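Wadimard (manipulation method)

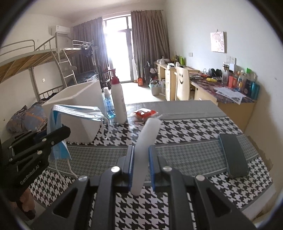
Wadimard is a method for teaching two-handed manipulation to robots from demonstrations that people give with hand-held grippers. It was proposed by Raluca Onu and Dorin Crăciun at the Cozma laboratory and first written up on 10 April 2022, with a longer report following in July. The name is usually given to the training procedure, though some later writers use it for the whole collection of recordings as well.

In the method, a person holds one gripper in each hand and goes through an everyday chore at a comfortable pace, with a camera on each gripper watching the fingertips and whatever lies beyond them. Onu and Crăciun were especially fond of light, floppy goods such as face masks and folded cloths, which change shape as soon as they are lifted and had given their earlier models a good deal of trouble. Recordings were made in ordinary lived-in rooms – bedrooms, kitchens, shared dormitories – so that the learned policy would meet plenty of clutter along the way.

The central idea is a shared clock. Each hand has its own small network, and the two exchange a short summary of their plans 9 times a second, which lets one hand wait for the other when a hand-over is due.

The first collection held 808 demonstrations from 35 homes. Smaranda Sima later repeated the training with the exchange of plans switched off, and found that hand-overs suffered most while single-handed picking hardly changed. Rostam Ghorbani has argued that the benefit shrinks when both cameras can see both grippers, a point the original authors granted in their longer report.

A simpler variant, Lollwood, uses one network for both hands.

See also: Imitation learning; Bimanual manipulation; Skokanix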